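4.2 Comparison of finger pads on the hand-held gripper

The second set of trials was carried out to determine how far the choice of finger pad, and not the choice of controller, accounts for the grasp failures reported in Section 4.1. The parallel gripper used at Purthorpe and the linkage gripper used at Ovwood had been tested with different pads, and the earlier results could not separate the effect of the mechanism from the effect of the contact surface. In the trials described in this section the linkage gripper was held fixed and only the pads were exchanged.

Three pads were compared. The first, referred to below as the firm pad, is the moulded pad supplied with the linkage fingers. The second, the soft pad, was cast at Ovwood by Soon-im Tak from a more compliant rubber and has the same outer dimensions. The third, the ribbed pad, is cast from the same rubber as the soft pad but carries shallow ribs across the contact face. All were fixed to the fingers with the same screws, and the opening between them was checked with a gauge block after each exchange. A pad that showed visible wear was replaced before the next block of trials.

Each pad was used for 100 grasps by each operator. The operators were Mahtab Arabzadeh and Henrique Esteves, both of whom had used the hand-held gripper before, and Madalena Azevedo, who had not. The order of the pads was varied between operators. Grasps were made in blocks, with a rest between blocks, as Esteves had noted during the pilot that the trigger becomes tiring and that the closing speed falls when the hand is tired. We had not allowed for this in December, and it is the main reason that the pilot data are left out of the analysis.

A grasp was counted as successful if the item was lifted clear of its container, carried to the drop point and released there without being touched by the other hand. A grasp in which the item turned between the pads but was not dropped was counted as successful and marked as a rotation. Items that fell back into the container were counted as failures even where the operator recovered them at once. Beatriz Peixoto reviewed the recordings and assigned the labels without knowing which operator had made the grasp. She could not be kept unaware of the pad, as the ribs are visible in the wrist camera view.

The containers were chosen to be awkward. A shallow tray, which was used in the first set of trials, lets the fingers approach from almost any direction and hides the differences between pads. A basket with raised sides forces the operator to come in from above or at a steep angle, and the outside of the linkage often meets the rim before the pads meet the item. Play food was used for the contents. It is cheap, it is easily washed, and the pieces differ enough in shape that a single way of closing the fingers does not suit all of them. The trials were run in furnished rooms, on the floor, in order that the background and lighting would resemble those met by the learned controller in Section 5 (Figure 3).
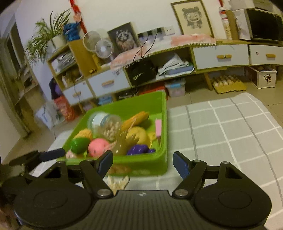 Figure 3. Wrist camera view of the linkage gripper, fingers open, in front of a basket of play food.

The clearest difference between the pads was found with round items. With the firm pad, a round item grasped away from its widest point tended to be squeezed out of the fingers as they closed, and the operators learned to make a second, smaller movement to centre it. The soft pad made this correction unnecessary in most cases. The ribbed pad gave a similar result when the ribs lay across the direction of slip, but was no better than the firm pad when they lay along it.

Long, curved items gave a different pattern. Rotations were common with all of the pads and were most common with the soft one, which allowed the item to swing slowly under its own weight once lifted. For Azevedo, 30 of the grasps made with the soft pad were marked as rotations. The more practised operators avoided the problem to some extent by grasping nearer the middle of the item, although this was not part of their instructions. Whether a learned controller would acquire the same habit from their recordings is taken up in Section 5.3.

Contact between the fingers and the container was recorded separately. It did not depend on the pad, as would be expected, but it did depend strongly on where the item lay. Items close to the wall of the basket accounted for up to 54 of the contacts logged in a single session. In many of these the outer linkage arm pushed the container sideways before the pads had closed - a fault that cannot be corrected by changing the contact surface. A narrower linkage is being drawn up at Cakness, and will be tested with the same items and containers.

On the basis of these results the soft pad was adopted for the remaining work. The ribbed pad was kept in reserve for flat items, which were too few in the present set to support any finding. The group in Bragança, working with the parallel gripper, has since changed to a soft pad of the same rubber, so that the comparison of mechanisms in Section 4.3 is made with matched contact surfaces. The pad drawings and the label sheets used by Peixoto are given in Appendix B, in the version dated Aug 29, 2020.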